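What happens to empty shops on Levudgate?
Term project report, Urban Property module

Why I picked this

I walk down Levudgate every morning to get to college, and at some point last winter I started noticing how many of the units had paper over the windows. My flatmate thought it was down to online shopping, my tutor Valentyna Hordiienko thought it was the rents, and I thought, well, there's a project in that! So I spent the term finding out what landlords were asking, how long the units had sat there and who (if anyone) was coming to look at them.

How I went about it

I started with the listings. Most of the street is handled by one agent, Zhuravel, and they were far nicer to me than I'd expected. Zakhar Vasylenko on their lettings desk let me copy the asking rents out of their old brochures, which go back a good few years, and he only sighed once. I put everything into a spreadsheet and then redid the whole lot when I realised I'd mixed up monthly and quarterly rents. Lesson learned, and a weekend gone.

After that I did interviews. I'd planned six and got four: two shopkeepers, one landlord and Évan Pichon, who rents the upstairs floor at the old bank and had plenty to say about the stairs.
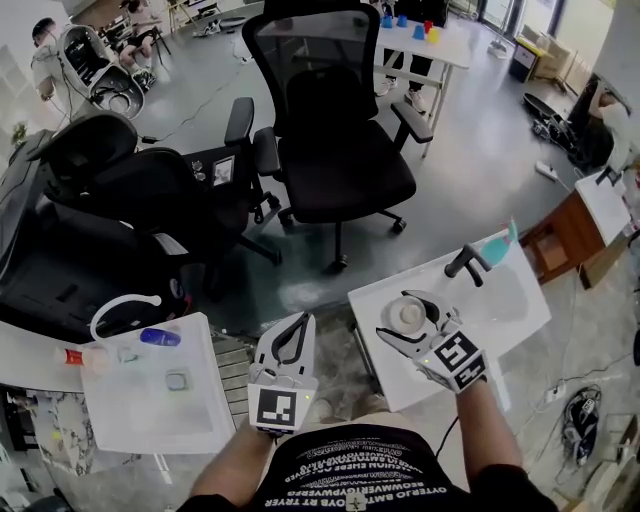
What I found

The rents first. The cheapest empty unit was going for 904 a month and the dearest for 1,842, and I honestly couldn't have told you why from standing outside them. They're nearly the same width! The dear one is deeper, with a yard and a loading door at the back, but both shopkeepers told me they'd never pay extra for a yard. The landlord (who asked not to be named) said the yard was the best thing about it. So there's a gap right there between what's being sold and what people want to rent.

The second thing was lease length. Zhuravel's brochures nearly all ask for a long lease with no break, and Bohdana Palamarchuk, who has the card shop, told me she walked away from a bigger unit for that reason alone. She'd have paid the rent. She just didn't want to be stuck with it if trade dropped off.

Business rates came up in every single interview too, but I'd only left myself a page for them and they really need a project of their own.

What I'd do differently

Talk to more landlords, for a start. One is not enough and I know it. I'd also write the questions out properly beforehand, as my first interview wandered off into parking and never really came back. And I'd like to compare Levudgate with a street that's full, to see if the leases there are any shorter.

Thanks to Radymyr Lytvynenko for checking my sums, twice. The spreadsheet is in the appendix, with the rents all monthly this time.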